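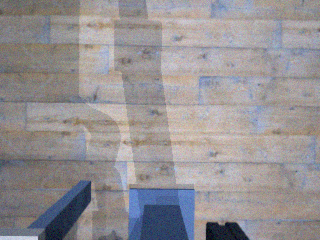 December, late evening

Spent most of the day on the shadow question. Patricio Lorente thinks the policy is reading the arm's shadow to judge height, and that this is why it falls apart when we move the light. I wasn't convinced last week. I'm closer to it now.

The test is simple enough. Same task in Jillamer, same start poses, 2 lighting set-ups. One keeps the light where it was in training, the other swings it round to the far side. I ran 134 episodes of each and left the floor and table textures alone.

With the light moved, the gripper stops too high over the plate and closes on nothing. It gets the sideways position right nearly every time - only the height is off. With shadows switched off altogether it does worse still, which I hadn't expected.

The start pose I keep going back to has the fingers open at the far edge of the mat and the plate in the corner of the blue outline. The claw-shaped shadow lies on the mat by the black device, well away from the plate.
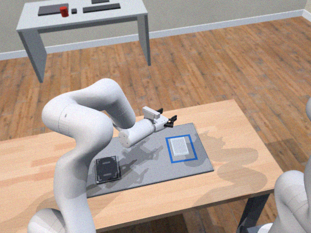

## For tomorrow

- Retrain Orel with the light direction picked at random, 3 seeds.
- Ask Patricio for his old depth runs.
- Fix the logging - 8 episodes saved without their light settings and I had to redo them.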